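Kelia catalogue: notes on the June 2022 reissues

The first part of the Kelia reissue programme is now available on CD and download, with vinyl to follow. It covers the singer's four studio albums for the Irex label and one disc of single sides that were never placed on an album. Members who ordered through the newsletter in April should have received a dispatch notice. Anyone who has not should reply to that order email and leave the subject line unchanged.

All of the audio has been transferred again from tape. The earlier CD editions used a set of production copies made for cassette duplication, with the top end reduced and the left and right channels reversed on two of the albums. The new transfers use the stereo masters where these survive. For the second album, side two exists only as a safety copy, and the booklet says so on the recording page.

Running order follows the original LPs in every case. The old CD of the third album moved the two ballads to the end and dropped the spoken introduction, which lasts 14 seconds. Both changes have been undone. The introduction has been given no index point of its own and plays as the opening of track one.

Speed has been corrected on the first album. The long-standing complaint was that it ran sharp, and comparison with the piano on the same reels showed this to be right. The correction adds 46 seconds to the full length of the record. Listeners who know the old edition well may find the slower songs lower and heavier than they remember. Keys given in the Sirnell songbook match the corrected pitch, so the book can now be used alongside the recordings without a capo or retuning.

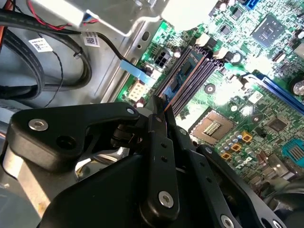

Gripper over the motherboard of an open desktop computer.

Noise reduction was kept to a low setting. Hiss can be heard in the fades and before the first note of most tracks. Clicks from edits were repaired one at a time. There is a dropout in the right channel in the second verse of the closing song on the fourth album, and this has been left in place – the only other source is a worn test pressing, and a patch from it was more noticeable than the fault.

The disc of single sides raised more questions than the albums. Several B-sides were mixed in mono only. Earlier compilations put these through a stereo widening process, with added echo on one side. The new disc gives them in plain mono. Where a song was issued in both a single mix and an album mix, the single mix is used here. The differences are as follows:

The single mix of the first A-side fades earlier and has a louder tambourine.

The second A-side has a different lead vocal from the second verse onwards. The backing is the same take.

The Christmas single is in full, including the count-in. The B-side is an instrumental of the same arrangement with the choir left in.

The Kalogeropoulos duet is included for the first time. It was recorded for another company and issued only as a promotional record in a pressing of 1,000 copies. No tape has been found. The transfer is from two discs, using the better side of each, and surface noise is present throughout. Buyers should treat it as a document and set the volume with that in mind.

Booklets run to 58 pages in the CD set. They contain the lyrics in the original language with an English version, session details where the log sheets survive, and a list of all known foreign pressings. Two corrections have come in since printing. The matrix number given for the Portuguese pressing of the third album should end in B and not in D. The string arrangement on the title song of the fourth album is credited to the wrong department of the label; the credit on the back of the sleeve is right. Both will be changed in any second printing, and a corrected page can be downloaded from the members' area.

Vinyl cutting has started with the first and third albums. The lacquers for the third have been rejected once for distortion on the inner grooves of side one, which is long for an LP side at 45 per cent above the length of side two. A new cut at a lower level is being made. The level difference between the sides will be small but audible, as it was on the first pressing. No release date for the vinyl will be given until test pressings have been approved.

Download buyers should note that the files are supplied at two resolutions, and that the tags use the new track titles. Players that sort by title may show the old and new editions as separate albums. Removing the old files first will avoid this. The live recordings are not part of this round. The rights in the radio concerts are held separately and the tapes have not yet been inspected.

Orders for the CD set close when the first pressing is sold. Single albums will stay available from the usual shops. Booklet queries and reports of faulty discs should go to the newsletter address, with the number printed around the centre hole of the disc.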